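Review: Tarkis replacement finger pads for hand-held grippers, after 4,000 grasps 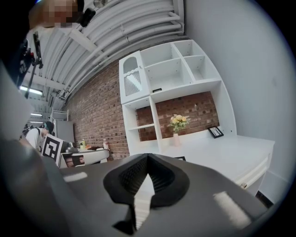 I ordered the first set in September, when the old pads on our hand-held gripper became too smooth to keep hold of a pen. Before the Tarkis I used the pads from Whitelaw, so I will compare with these where I can.

The set arrives with 4 pads, small screws and one folded paper with instructions. The pads are black, with fine ridges on the inner surface and a V-shaped notch. The ridges are the main reason to buy them. Thin and flat things, for example a pencil or a plastic card, do not turn in the grip as they did with the Whitelaw pads. The notch helps with round things, like the neck of a bottle.

Mounting is not difficult, but it asks for patience. The instructions say to tighten both screws fully, one after the other. I don't recommend this. If the first screw is tight, the pad sits a little crooked, and then the two fingers do not meet along the whole edge. Put both screws in loosely, close the gripper on a sheet of paper, and tighten them by small turns. Pull the paper out slowly. It should resist the same on the left and on the right. My first pair took me almost one hour, the second pair fifteen minutes.

After changing the pads you must set the closed position again. The Tarkis pad is a little thicker than the Whitelaw, and I forgot this the first time. The Mover software, which we use for reading the opening width, was reporting a closed gripper as slightly open, and I lost one morning of recordings before I understood the cause.

About care: I wipe the ridges every 400 grasps with a soft brush and a little water with soap. Do not use alcohol. I did it on one pad and the surface became shiny, and the grip was worse afterwards. Dust from cardboard is the biggest enemy, it stays deep between the ridges.

Wear is acceptable. At 4,000 grasps the tips are rounded but the middle is still good. One pad got a small tear at 357 grasps, from a metal edge, and the Gondlow shop, where I bought the set, replaced it without long discussion.

What I don't like: the screws are too soft and the heads get damaged quickly, and single pads are not sold, you always must buy the full set.

I give four stars from five. I have already ordered the second set, with better screws from the hardware store.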